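Derkwood releases version 3 of Zoltum planning software

15/06/2025

Derkwood has released version 3 of Zoltum, its task planning software for two-armed robots. The new version plans both arms together, so that one can wait while the other crosses the shared part of the table. It also lets operators change the order of a job without stopping the program.

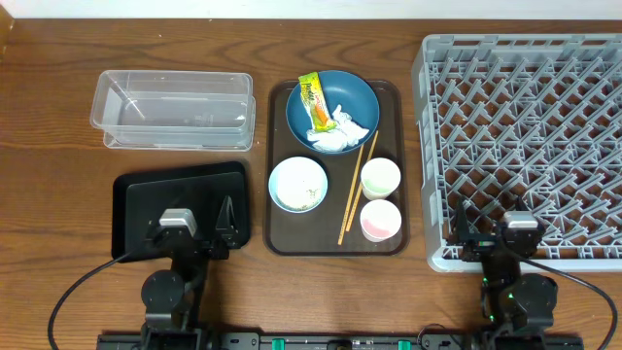 A used tray between the two arms, with the dish rack on the right.

The release was tested at the Standovach laboratory on a set of 108 table-clearing tasks. Ramiro Barroso, head of software, said that most of the work had gone into handling light items such as paper cups and wrappers.

Existing licence holders may download the update now. A version for the Marín controller will follow in October.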